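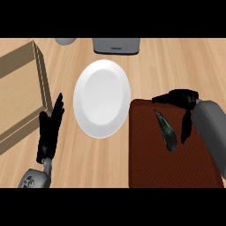
My tutor said after the draft talk that a brewer's house is only as interesting as the money that built it, and could I please get to the money sooner. Fair enough! So I've moved the money up.

My project is on Tollgate, the old Karaca family house on the hill behind the brewery, and on what's happened to it since the Karacas left. I picked it because I used to ride past it on my bike and thought it was a school (it has that sort of roof). It was built by the second generation, once the brewery had bought out its neighbour, Nilon, and there was suddenly a lot of cash and nowhere very grand to spend it. The colour of the brick is the first thing you notice, a sort of liver red, and the same brick turns up in the malthouse down the road. I'm fairly sure they were ordered together, but I couldn't find the invoice.

What I did find was the building ledger, in the local history room at Sallik library. Entry 3259 is my favourite. It's for a stair window, paid for in four instalments, and next to the last one somebody has written "too much" in pencil. I spent ages on that window. It faces the brewery yard, so anyone going up to bed would have looked straight down on the drays, which seems an odd thing to pay extra for, but maybe they liked it.

The house was divided into flats after the brewery closed and the ballroom lost its ceiling then, or most of it. Two of the original fireplaces are left. I got inside in February on an open day and took far too many notes about door handles, most of which I've cut.

If I did it again I'd start with the ledger and leave the family history till later. I read 50 pages of a typed memoir before I worked out it was by a cousin who'd never lived there, and her floor plan has the kitchen on the wrong side. I've used the 1920s drainage plan for the layout instead, and there's a tracing of it in the appendix with the later walls marked in dotted lines.

Handed in 21/12/2020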